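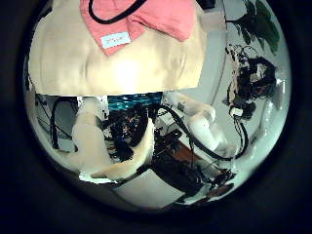 Sabine Rathjen says the new textile rules in Muncombe should have started with the sorting, and the collection bins could have waited. She was the first of several residents to comment after the town published its revised schedule for used clothing and household fabric on Sunday, August 4, 2024.

Under the schedule, fabric will no longer be accepted in mixed recycling carts. Residents are asked to bring it to one of 10 drop-off points, where it will be weighed and sent to a sorting hall in Tunmont operated by Flekeo. The limit per household is two bags a visit. Bags must be closed and must not contain shoes, pillows or carpet.

The Tunmont hall separates incoming material into three grades. Wearable items go to resale. Items with damage but a known fiber content are baled for shredding. Everything else is treated as waste and charged to the town at the standard disposal rate.

Fiber content is the main constraint. The shredding line accepts cotton and cotton blends, and a garment with no readable care label is graded as unknown unless it can be resold. Jörg Rieger, who manages intake at the hall, said that many labels arrive faded or have been cut out. "We can test a sample by hand, but it takes longer than the item is worth," he said.

In July the hall received 1,169 bags from Muncombe, of which 400 were rejected in full. Moisture was the most frequent cause, followed by food residue. A single damp bag can spoil the ones stacked next to it, and the operator now opens each bag at the door before it is placed on a pallet.

Rathjen's objection is that the grades are not printed on the bins. Residents cannot tell which items will be resold and which will be discarded, she wrote, and the town's leaflet covers the subject in one line. Sherif Ouali, replying to her comment, asked for a separate container for bed linen and towels.

The town said a longer leaflet is being prepared. Drop-off points keep their current hours, except the one on Kettle Street, which will close at noon on Saturdays.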